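Minutes, Arkora Building tenants' meeting, 2/25/26

Held in the ground floor meeting room. Seven units were represented. Van Hecke attended as managing agent. Bristalel (unit 4) sent apologies and a written note, which was read under item 3.

**1. Minutes of the December meeting**

Approved with one correction. The bike rack charge is per unit, not per bike. Van Hecke will reissue the page.

**2. Matters arising**

- Front door closer: replaced. It still slams when the back door is open. Van Hecke to ask the fitter to adjust it.
- Mailboxes: new keys are in for all units except 6. Unit 6 to collect from the agent's office.
- Parking lines: not repainted. The painter wants a dry week and will come in spring.

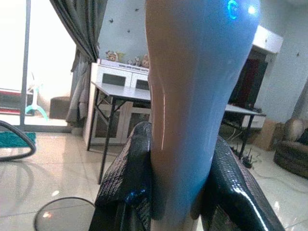 **3. Water bill**

The bill for the last period was $2,318, up $214 from the one before. Van Hecke had the main meter read twice and the readings agreed. A slow leak on the second floor restroom tank was found and fixed after the billing date, so part of the increase should drop out next time.

Bristalel's note asked that the bill be split by floor area instead of equally. Units 2 and 5 were in favor. Unit 7 was against, as it has the largest area and the fewest staff. It was agreed to leave the split alone for one more bill and look at it again with the new figures.

Unit 3 asked whether separate meters had been priced. Van Hecke said a plumber had quoted more than 1,000 dollars per unit and would not hold the price. No action.

**4. Cleaning of shared areas**

The contract with Zallby runs out at the end of next month. Zallby has offered to renew on the same terms, with the monthly charge going up by $70. Comments from units:

- Stairs and lobby are done well.
- The back hall is often missed. Grit from the loading door gets tracked up to the second floor.
- Trash room floor needs mopping every week. At present it is every other week.
- Unit 5 would like the work finished before 8 a.m.

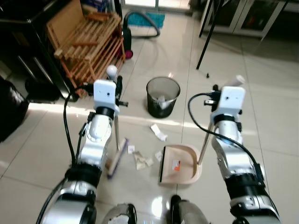 Agreed to renew for one year if Zallby will put the back hall and a weekly mop of the trash room in writing. Van Hecke to get this and send it around. If Zallby says no, two other quotes to be obtained before the contract ends.

**5. Heating hours**

Current hours are 6 a.m. to 7 p.m. Unit 2 asked for 9 p.m. on two evenings a week. Van Hecke said the boiler timer can do this but it heats the whole building. Put to a vote: three for, four against. Unit 2 may use its own electric heater, provided it is switched off at the wall when the unit is locked up.

**6. Loading door**

The door was found propped open overnight twice this month. All units are reminded to close it after deliveries. Van Hecke to price an alarm that sounds when the door is left open longer than ten minutes.

**7. Other business**

Unit 6 has a desk and two chairs to give away. Take them from the lobby by the end of the week or they go to the dump.

Unit 3 asked for a recycling bin for cardboard. Van Hecke to check if the current hauler takes it.

**8. Next meeting**

Same room, date to be sent by Van Hecke once the next water bill is in.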